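The pads go first

At Burolcombe the day starts with the fingers. Kyung-hwa Koo looks after a pair of hand-held grippers there, the kind a person carries to a table and works by hand while a camera on the tool records the job. The recordings are used to teach robot arms to sort household goods.

Wear shows up in the blue finger pads before anywhere else. Koo wipes them, presses a thumbnail into each one and changes any that stay dented. The last full set came off in February after 278 sessions. The pivot screws are checked next, with the jaws wide open.

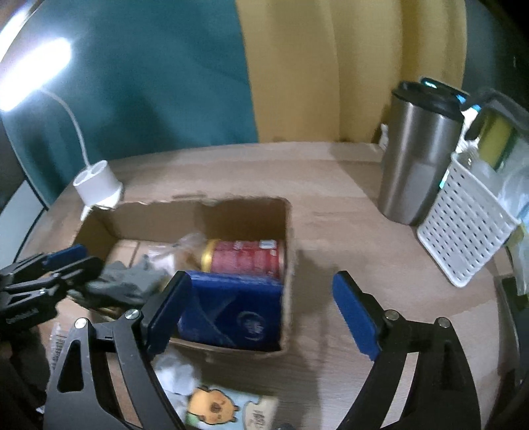 Setting the grip

Each jaw has to close to the same point. Koo shuts them on a steel gauge and adjusts the linkage until left and right meet it together. Then come the soft things, which tell her more than the gauge does. A zip bag of cotton swabs is a good one, as the stems shift inside and the pads have to hold it from both sides.
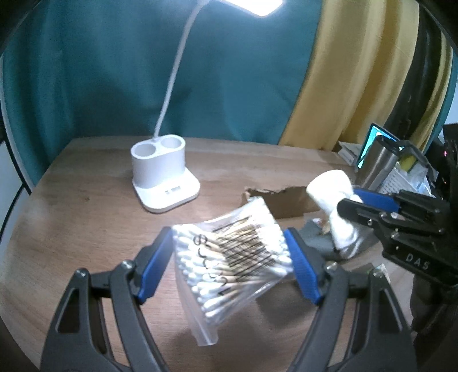 Keeping the log

Every change goes in a notebook under the tool's number. Tool 164 has had two new screws this year and 165 has had none. Koo would like a spare linkage for each, but the order is still waiting to be signed.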